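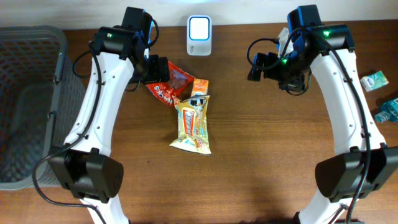
Three packages on the wooden table, one of them red, with the gray basket off to the left.

Where Does the Packaging Go? A Project on One Kitchen's Snacks and Dry Food

5 min read

I picked this project because of our snack drawer. In the apartment I share with Leif Skov in Gerley, the drawer had got to the point where you had to hold things down with one hand while you closed it with the other, and something always popped back up anyway. Half of what was in there was air! So when Mr. Oddsson asked us to choose an everyday thing and look at it properly for a month, I already had mine.

My question was pretty simple: how much wrapping comes into the kitchen with our dry food, and does it make any difference how we store it? By dry food I mean pasta, crackers, cookies, rice, soup powder, that kind of thing. I left out drinks and anything from the fridge (bottles would have swamped everything else, and Leif drinks a lot of seltzer).

How I did it

I ran the project through December, which I'd call a mistake now and will get to later. Every time one of us came back from the Gremen market, the dry stuff went onto the table before it went anywhere else. Then I wrote down what it was and whether the wrapper was soft or stiff, and it went into the basket to be carried to the shelf. When something was used up, the empty wrapper got shaken out and went in a paper bag under the sink. At the end I weighed the whole lot on the kitchen scale, a bit at a time.

The basket turned out to be my favorite part of the setup. I'd started with a cardboard box, and it sagged on the first trip. The plastic one has holes in the sides, so crumbs fall through (onto the floor, but still), and it has a thick rim you can get a proper grip on. I wiped it out when it needed it and didn't think about it again.

I also tried two ways of storing things. For the first half of the month everything stayed in its own package and stood in a row on the shelf. For the second half I poured whatever I could into jars and got rid of the outer wrapper right away.

What I found

We brought in 60 packages. All the empties together weighed 1,841 grams, which surprised me both ways. It's heavier than I would have said if you'd shown me a single cracker sleeve, and lighter than the pile looked, because the pile looked like we'd been feeding a hockey team.

Most of the weight was cardboard. Most of the bulk was soft film. The soft stuff won't stay flat no matter what you do, you fold it and it slowly opens back up, and that's what had been jamming the drawer. Once I knew that, I started rolling the wrappers and tucking the end in, and the paper bag suddenly lasted much longer.

Packages in a row worked well for boxes and badly for bags. Bags slump. By the end of the first week the rice had slid behind the crackers and we bought more rice — so now we have a lot of rice. Laying the bags down in the basket and keeping that on the shelf fixed it, and it's how we still do it.

The jars looked great. They were also a pain. I lost the cooking times for the pasta because I threw out the box, and I mixed up two kinds of flour that look exactly the same once they're behind glass. Leif pointed out that the pancakes tasted "sort of serious." Masking tape and a marker solved this, though I should have thought of it before the pancakes.

Problems

December is a weird month to study food. People give you cookies. A tin from Leif's aunt had paper liners between the layers and I couldn't decide if the tin counted as packaging or as a present. I left it out, and I counted the liners. I'm still not sure that was fair.

I also forgot to write things down on at least one evening and had to rebuild the list from the receipt. The receipt said "misc dry" for one item. I guessed crackers.

And the scale only shows even numbers. I don't know why. I added everything up in small batches, one of which got topped up by a wrapper I'd cut in half, and the last leftover bits went on the scale at school, which reads single grams. So the total mixes readings from two scales, and Mr. Oddsson said to put that in the report, so I have.

What I'd do next time

I'd pick February. I'd get a second person to keep a separate list so we could compare them, and I'd split the soft wrappers by what they held. Crackers come with a bag inside a box and sometimes another sleeve inside the bag, and I'd like to know how much of my cardboard was really just crackers.

Thanks to Leif for putting up with wrappers under the sink, and to Poul Oddsson for lending me his good marker, which I still have.

More student projects

Which Window Leaks the Most? A Draft Survey of Zeltthorpe Hall
Four Ways to Dry a Wool Sweater
Bread Mold on the Sveinbjörnsson Sourdough
Bus Stop Benches of Gerley, Ranked

We use cookies to remember your settings and to see which pages get read. By continuing to browse you accept this. Manage cookies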